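Chasing the noise floor in a rented office

Last updated: Nov 18, 2022
Print this page | E-mail this page

When I took the desk on the second floor at Luvport, the lease packet listed background noise at "27 dB, typical." It gave no weighting and no averaging time, and it didn't say whether the ventilation was on. A number like that can't be checked as written. I spent part of September trying to turn it into one that could.

The meter is a used Dravora handheld, class 2, with a logging mode and a foam windscreen that sheds black crumbs. I set it to A-weighting, slow response, one reading a minute, and put it on a tripod at seated ear height. Calibration before and after each session drifted by less than the display can resolve.
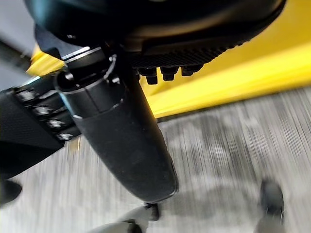 The first log had 731 readings in it. I threw out the ones where a door closed or someone was talking, and sorted the rest by level. They fell into two groups with very little between them, which usually means something is switching on and off. Plotted against time, the louder group came in blocks of 11 minutes.

The obvious suspect was the supply fan, a Harko unit above the hallway ceiling. I couldn't get at it, so I used the grille as a proxy: a strip of tissue taped to one vane. The tissue moved during the loud blocks and hung limp in the others. Crude, but repeatable across three afternoons.

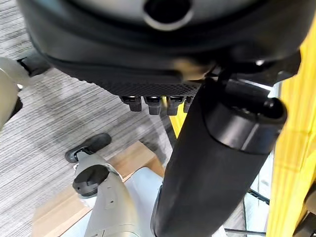
Black mesh strip from underneath.

Overall level was the less interesting result. In octave bands, the fan put most of its energy at the low end, where A-weighting hides it. The part I could hear as annoying was a narrow whistle near the 4000 Hz band, and it came from the damper in the branch duct. Closing the damper made the whistle worse. Opening it all the way removed the whistle and raised the broadband level slightly -- a trade I was happy to make.

I also tried the usual soft-surface fixes. A wool blanket over the partition behind my desk changed the readings by less than the spread between sessions. Absorption shortens the reverberation; it does little for a source that is already close to the listener.

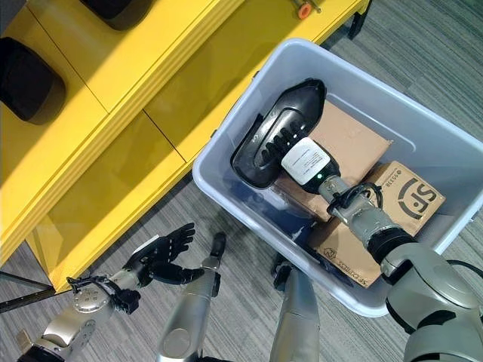
What I would do differently

Log the fan state directly. A cheap vibration switch on the grille would have saved me a lot of squinting at tissue paper.

Record C-weighted levels alongside A-weighted ones. The gap between the two is a quick check for low-frequency energy, and I only thought of it after the meter was back in its case.

Ask for the measurement conditions before signing. I wrote to the leasing office and got back the same sheet with the same line on it. With the fan off and the hallway quiet I never saw 27, in either weighting, though the self-noise of this meter may be part of that. I'm looking for a Solberg low-noise microphone to borrow and will add the numbers to this post if I find one.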